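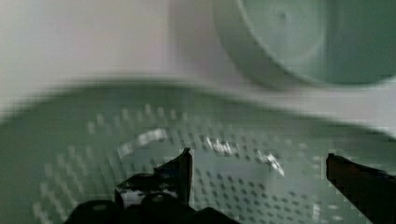
Rinse the colander first and dry it last, was the advice Keabetswe Mkhize left under the earlier version of this page, and the order below follows it.

Sorting the play kitchen at Basilside

1. Clear the white table from one end to the other.
2. Wash green bowls and colanders in warm water with 2 drops of washing-up liquid.
3. Wipe plates and toy bottles with a damp cloth – do not soak printed labels.
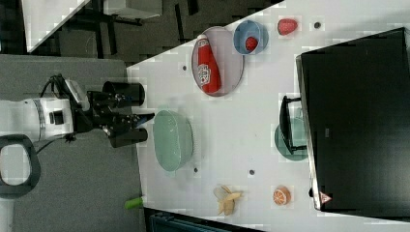
Ketchup bottle on its plate, with a green bowl nearby.

4. Place toy fruit in a small bowl.
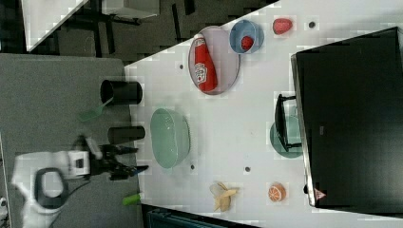
Where should the spatula be kept?
It should be kept with the black cookware.

5. Return everything to the shelf by 12 noon.

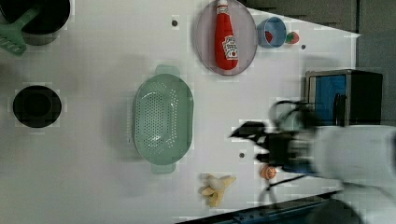 Gebremedhin Jemal writes that toy fruit should be dried overnight before the lid goes on the box.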